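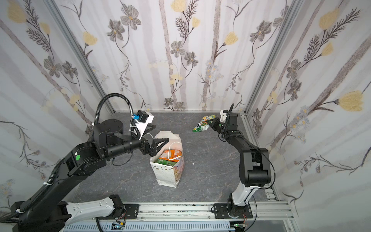 Flondbridge Party Bag, Animal Print
Product code 432
Pack of 12
In stock

A white paper gift bag with a pastel animal print on the outside and a plain white inside. It has two white cord handles and an open top. It is sold flat and stands up by itself once the base has been pushed out. Most people buy it for children's parties, school fairs and small presents of sweets and crisps.

The bag is 18 cm wide across the front. It is meant for light things: snack packets, a paperback, a pair of socks, a small soft toy. We don't recommend it for jars or bottles. The most it should carry is 2 kg, and that is with the weight spread over the base and both handles held together.

The print is made up of rows of small faces - cats, bears, rabbits and pigs - in beige, pink, brown and cream. From across a room you mostly see soft rounded patches of colour. There is no wording for a birthday or any other occasion, so bags left over from one party can go to the next. The same print is used on wrapping paper and tags in the Kulitz range, which are sold separately.

Opening the bag

Bags come folded with the base tucked up against one side. Put a hand inside, push the base down until the fold lines are square, then run a finger along each bottom edge. Stand the bag on a hard, level surface before filling it. On a tablecloth or carpet an empty bag tends to lean.

Pull the handles up and outwards before you start. One of them will often flop across the opening and get in the way of the first packet. The cord is soft and can be bent back over the side while you fill.
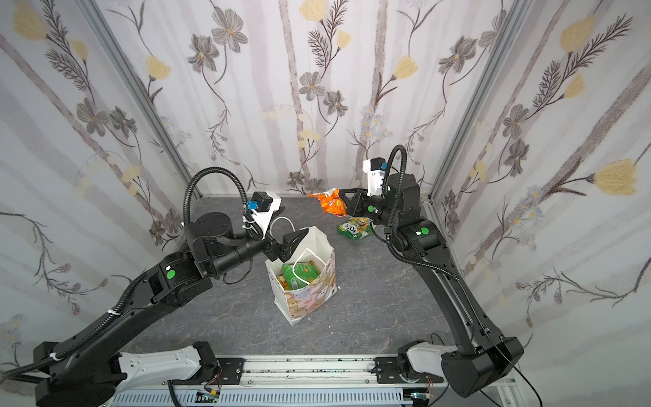 Filling the bag

Packets go in best upright or slightly tilted, one at a time. Start with whatever is heaviest or has a flat bottom. Crinkly packets can go in next, with the widest kept for last. Leave the top edge of the bag clear if you want to close it with a peg or a sticker.

For a bag of this width we suggest a few small packets and one larger one. If the sides begin to bow, take something out. An overfilled bag will still stand, but the front panel creases and the print shows the crease.

If you are making up a lot of bags, open them all first and set them in a row. Put the same item into every bag before moving on to the next. It is much easier to see if one has been missed.

What fits
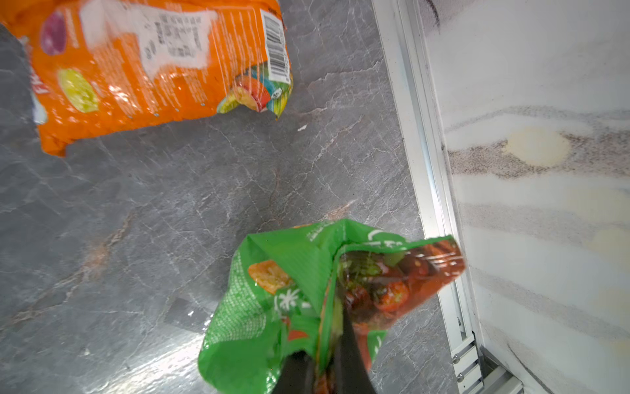 Crisp packets are the usual difficulty with paper gift bags. They are light but full of air, and they spring back when pressed. Lay them out on the worktop first and see which ones will bend without crushing what is inside. It is also worth looking at which side is which. A packet like the orange one has its barcode and white label panel on the back, so turn that side inwards and let the coloured front show at the top of the bag. If you are filling bags for other people's children, keep the label where a parent can find it. Don't cover it with a name sticker.

Boiled sweets, chews and small bags of nuts can go at the bottom or down the sides. Chocolate is fine, but keep filled bags out of the sun.

Tissue paper is not needed. If you do use it, one sheet is plenty for this size.

Details

Material: paper, with cord handles
Colour: white with pastel animal print, white inside
Width: 18 cm
Handles: two, white
Suggested maximum weight: 2 kg
Quantity: 12 bags per pack, all the same print
Supplied: flat, unfilled, in a cardboard sleeve
Product code: 432

Sweets and snacks are not included with any of our bags.

Storage and re-use

Keep unused bags flat and dry. A drawer or a box file is better than a shelf, where the corners get knocked. Bags which have been used once can be folded again along the same lines and will do for another party if the handles are sound. Wipe crumbs out with a dry cloth. Damp will make the paper go wavy.

Ordering and delivery

Orders placed before noon leave our Gudeta warehouse the same day. Unopened packs can be returned. We cannot take back single bags or opened packs, but if a handle has come loose or a base is torn, write to us with the product code and we will send another pack.

The larger version of this print sold out in February and has not been reprinted. For a larger bag, see the Tremusora plain white, which has the same cord handles.

Customer reviews
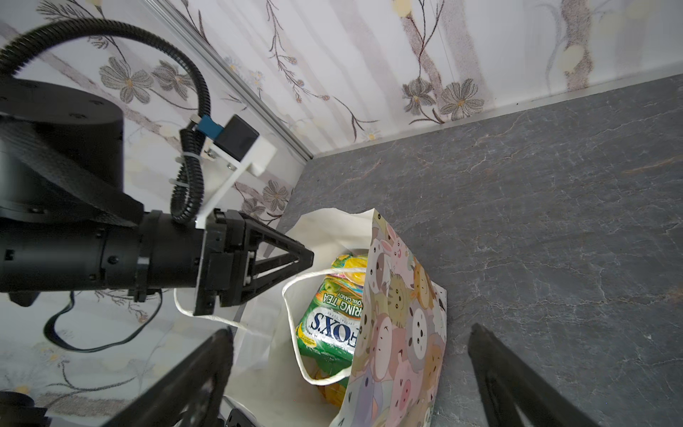 Obsa Sisay writes that the bags were the right size for a class party and that the handles held up on the walk home, though a pack with two different prints would have been better for telling the tables apart.

Mesfin Bogale, 24/09/2022
Good bags, stiffer than I expected. The base needs a firm push the first time. I put crisps, a packet of sweets and a small book in each and there was still room at the top. Would buy again, but please bring back the large one.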